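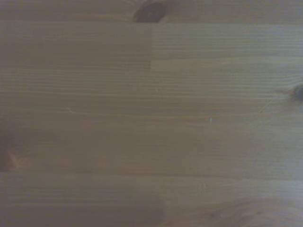
发件人:Ourania Athanasiadis
主题:Re: Storard 夹爪套件试用意见
2022年7月

各位好,

先回上一封里的问题,再补我这边的结果。

> Storard 的套件我们装了,法兰转接没有问题。
> 想确认两点:
> 1. 腕部传感器的标定文件能否沿用 Otmont 旧版的?
> 2. 挂杯任务里,指尖闭合力设多少合适?默认值 55 偏大,薄壁杯会变形。

第一点,不能沿用。旧版文件的坐标系定义与新固件相差一个绕 Z 轴的旋转,导入时不报错,但抓取点会整体偏移。请用套件自带的脚本重新标定,姿态数不要低于 11 个,姿态之间的倾角尽量拉开。桌面是拼板木材时,节疤和拼缝容易被角点检测误识别,标定板四周留出白边即可。

第二点,55 是厂家按金属件给的百分比。我用塑料杯从低往高试,30 以下提起时打滑,40 左右稳定。软件里的“自适应力”选项目前不建议打开,接触判定有延迟,杯口会先被压一下。

挂杯任务的布置如下:杯架放在夹爪前方,由固定视角相机监看,腕部相机只用于接近阶段。
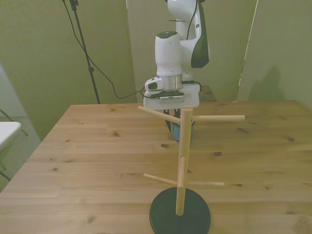

图:挂杯测试,夹爪夹持蓝色小杯,前方为木制杯架。

从固定视角看,杯架立柱会挡住一部分指尖和杯子,单靠这一路图像估计杯子姿态不够可靠。我的做法是提杯之前先记录抓取位姿,后续按运动学推算,不再依赖视觉更新。Hubáček 的示例程序默认每个周期都更新,遮挡时位姿会跳变,需要在配置里把 track_after_grasp 改为 false。

其他记录:

- 连续运行超过 200 次循环,指尖垫片有可见磨损,未影响夹持。
- 线缆绕在安装板两侧,腕关节转到极限附近时会拉紧。建议在软件里收窄该轴限位,或者换长一档的线。
- 急停后恢复,夹爪不会自动回零,须手动发一次 home。手册没有写。
- 报价单上的年度支持费为 600 欧元,含固件更新,不含备件。Brotico 的同类套件我没有试过,无法比较。

总体意见:机械部分可以接受,软件部分等下一版固件再定。如果只做单一物件的重复抓取,现在采购问题不大;如果要频繁换物件,力控那一块还得自己写。

标定脚本的修改版我放在列表的共享目录里,文件名沿用原名加后缀 _r2。哪位手上有 Otmont 的新版转接板,请把孔位尺寸发我一份,我这边的图纸和实物对不上。

Ourania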